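Greifer zieht RAM-Riegel nur jedes dritte Mal – Mechanik oder Software?

Ritva Peltonen
Wir bauen in der Gemeinschaftswerkstatt eine Zelle, die alte PCs zerlegen soll. Trikent steuert, der Rechner auf dem Tisch schweigt und leidet. Der Greifer kommt an den Speicher heran, greift aber gern ein paar Millimeter daneben, mit der Überzeugung eines Lehrlings am ersten Tag.

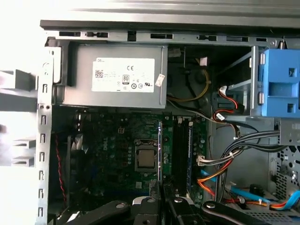
Kalibriert habe ich 10 Mal, zuletzt nachts um drei. Liegt es an den Fingern oder an der Kamera?

Leopold Prantl
Weder noch, tippe ich. Euer Gehäuse wandert. Bei uns waren es 3 Millimeter pro Durchgang, und wir haben den ganzen Februar die Software beschimpft. 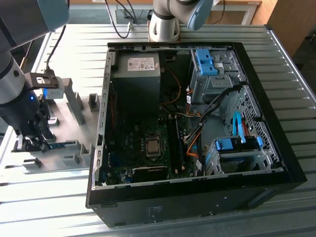 Spannt zuerst das Werkstück, danach kalibriert ihr neu. Ein liegender Tower auf Aluprofilen rutscht schon bei wenig Seitenkraft. Die Ablage links mit ihren Pfosten und Fächern ist hübsch, aber den Tower hält sie so nicht. Zwei Anschläge an die Profile schrauben, Gummi dazwischen, fertig. Und die Riegel an den Slots vorher öffnen, sonst zieht ihr das ganze Board mit.

Szalai
Größeren Arm kaufen. Meiner hat 900 gekostet.

Kommentare

Zemard: Gummi geht, Moosgummi nicht. Fragt nicht.

Ritva Peltonen: Anschläge sind dran, 3 von 3 Riegeln gezogen. Der vierte Versuch steht noch aus, ich esse erst.

Jivville: Szalai, 900 was?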